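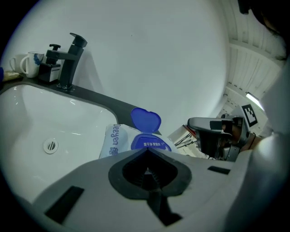
Una pinza de mano junto al lavabo de pruebas, con un paquete de toallitas de tapa azul apoyado en el borde interior de la pila.

El aprendizaje empieza en el cuarto de baño

El laboratorio de manipulación doméstica de Hultholm abrió sus puertas el 6 de abril de 2026. Quienes acudieron con la expectativa de encontrar androides en movimiento fueron conducidos, en primer lugar, ante un lavabo. Es una pila blanca corriente, con grifo negro de una sola palanca, dispensador de jabón y dos tazas al fondo de la encimera. Junto a ella trabajan personas que sostienen en las manos las mismas pinzas que, más adelante, habrán de montarse en el extremo de un brazo mecánico.

La jornada, organizada por el centro con el apoyo de la fundación Hedegaard, reunió a docentes de formación profesional, responsables de residencias de mayores y representantes de varias empresas del sector. El recorrido se hizo en grupos de 15 personas y tuvo como eje el proyecto Nomau, dedicado a registrar tareas ordinarias de aseo y orden en el hogar.

«Durante años hemos enseñado a los robots a mover piezas iguales sobre mesas iguales», expuso en la sesión de bienvenida Chanida Srisuk, directora del laboratorio. «Una vivienda no ofrece esa cortesía. Las cosas están donde alguien las dejó, y casi siempre están donde estorban».

La elección del baño responde a ese planteamiento. La loza refleja la luz y confunde a las cámaras; las paredes curvas de la pila obligan a cambiar el ángulo de la muñeca a mitad de un gesto; los envases blandos se deforman al cerrarse los dedos sobre ellos. Un paquete de toallitas, objeto trivial para cualquier persona, figura entre los artículos que más atención reciben del equipo. Hay que decidir si se toma por el borde o por el centro, cuánta presión admite y qué hacer con la tapa cuando está levantada.

Manos humanas, dedos mecánicos

El método es sencillo de enunciar. Una persona realiza la tarea con una pinza en cada mano, y las cámaras recogen lo que sucede ante los dedos. Los marcadores en blanco y negro fijados a las pinzas permiten calcular su posición en cada momento. De ese registro se obtiene una trayectoria que el programa de aprendizaje puede estudiar sin que haya intervenido todavía robot alguno.

Nipon Nuchit, responsable de las sesiones, explicó a los visitantes que la principal dificultad para quienes se incorporan al equipo es renunciar a la propia destreza. Se tiende a sujetar un objeto con la pinza y a ayudarse, casi sin advertirlo, con el codo o con la cadera. Tales apoyos invalidan la toma, pues la máquina no podrá imitarlos. La formación inicial dura ocho jornadas y concluye con una prueba práctica.

Hasta la fecha de la visita, el proyecto había incorporado a su archivo 693 sesiones consideradas válidas. La cifra es modesta si se compara con los volúmenes que maneja la industria -- el propio centro así lo reconoce --, aunque la dirección defiende la conveniencia de revisar cada registro antes de darlo por bueno. De esa revisión se ocupa Aisyah Yusof, quien mostró en una sala contigua el procedimiento seguido: dos lecturas independientes, una ficha de incidencias y, en caso de discrepancia, una tercera lectura que resuelve.

Entre los motivos de descarte más frecuentes mencionó las pausas prolongadas, los marcadores ocultos tras el cuerpo y los movimientos de excesiva elegancia. «Hay compañeros que terminan haciendo el gesto para la cámara», señaló. «Nos interesa la forma en que una persona recoge el baño de su casa, con las dudas y las correcciones que eso lleva consigo».
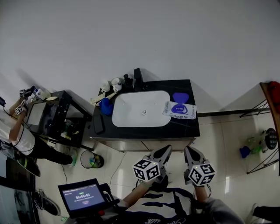
Zona de aseo del laboratorio, con las pinzas de mano y sus cubos de marcadores. Una pequeña pantalla indica el tiempo: 00:00:03.

El espacio destinado a las demostraciones reproduce un aseo con pocos elementos: mueble negro, lavabo rectangular de esquinas redondeadas, papelera de malla y una estantería metálica. Según los responsables, la disposición de los objetos se modifica con regularidad, de manera que ningún participante pueda trabajar de memoria. El suelo claro y brillante se mantuvo por decisión expresa del equipo técnico, que deseaba conservar los reflejos propios de una vivienda.

Los asistentes pudieron probar las pinzas por turnos. La experiencia resultó instructiva para más de uno. Sylvie MacLeod, profesora de un centro de estudios técnicos de Prirnton, necesitó siete intentos para levantar una taza por el asa y posarla de nuevo sin arrastrarla. «Una comprende enseguida que la mano hace mucho trabajo del que no tiene noticia», comentó al devolver el instrumento. Su departamento estudia la posibilidad de enviar alumnado en prácticas a partir de septiembre.

Las preguntas del público

El coloquio posterior se prolongó más de lo previsto. Una parte de las intervenciones se refirió a los plazos, asunto sobre el cual la dirección evitó todo compromiso. Srisuk recordó que registrar una tarea y ejecutarla con fiabilidad son etapas distintas, y que la segunda exige además garantías de seguridad cuya definición corresponde en buena medida a otros organismos.

Otras preguntas abordaron la situación del personal de cuidados. Anil Iyengar, gerente de una residencia de la comarca, pidió que las asistentes de planta participaran en la elección de las tareas. A su juicio, el tiempo que hoy se consume en reponer material, despejar encimeras y vaciar papeleras podría dedicarse al trato con los residentes, siempre que la máquina no añada una vigilancia más a las ya existentes. La propuesta fue acogida con interés y el laboratorio se comprometió a convocar una primera reunión de trabajo.

También se planteó la cuestión de la intimidad. El centro informó de que las sesiones de Nomau se realizan únicamente en sus instalaciones, con participantes que han firmado su consentimiento, y de que el registro en domicilios particulares no está contemplado en la fase actual. Cualquier ampliación en ese sentido habría de someterse a una evaluación externa.

La fundación Hedegaard mantendrá su aportación durante el próximo ejercicio, destinada en su mayor parte a contratar personal de revisión. El laboratorio prevé asimismo habilitar una segunda zona, dedicada a la cocina, cuyas superficies y utensilios están todavía por determinar. Los centros educativos interesados en concertar una visita pueden dirigirse a la secretaría de Hultholm.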